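Perklow Facility Services – Operations Meeting
Minutes, 2018-05-04
Present: operations, scheduling, purchasing, Milham depot, Cisia depot

1. Previous minutes
Accepted with one correction. The carpet extraction contract at Hsueh runs to the end of July, as signed.

2. Carpet and upholstery work
Milham reported 345 jobs closed in the period, of which 41 were return visits. Most return visits were for wicking on loop pile – the stain comes back up as the backing dries. Technicians are to make two extra dry passes on loop pile and leave an air mover running while they pack out. Cisia already works this way and will send its job sheet to Milham.

3. Chemicals
The alkaline pre-spray is being over-mixed at both depots. Dilution stays at the label rate. Purchasing will fit metering tips to the 9 sprayers now in use. Wool and wool blends get the neutral product only, and the fiber test is to be written on the job sheet before any product is applied.
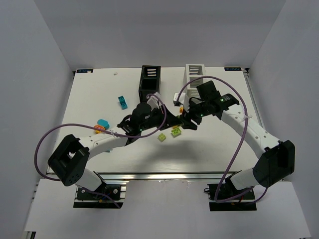

Cisia asked whether the fiber test could be skipped for repeat customers with a test already on record. Agreed for the same carpet in the same room. A new rug or a moved rug is tested again.

4. Equipment
Two truck mounts are due for vacuum pump service. Milham will run portables during the service and book no job with a hose run over 100 feet. Spare wand jets are low at Cisia; purchasing to reorder.

5. Booking windows
Scheduling proposed narrower arrival windows for residential work. Milham objected on account of travel time between sites. Left open – scheduling will bring route times to the next meeting.

6. Actions
Cisia: job sheet to Milham.
Purchasing: metering tips, wand jets.
Milham: pump service dates to scheduling.
Scheduling: route times, both depots.

Next meeting in July, at the Milham depot.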